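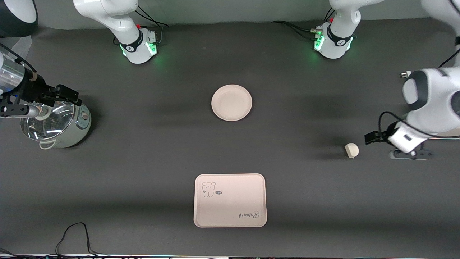
Figure 2. Kitchen items on a dark grey tabletop.

3.1 What people keep within reach
We had expected our 135 households in Senidska to tell us mostly about cooking, and they were kind enough to tell us about nearly everything else as well (grandmothers, drawers that stick, a much-missed teapot). Following Sekiguchi's earlier interviews, we asked each family which kitchen things they used daily and which they simply could not part with. The two lists overlapped far less than we had guessed, especially in the older homes.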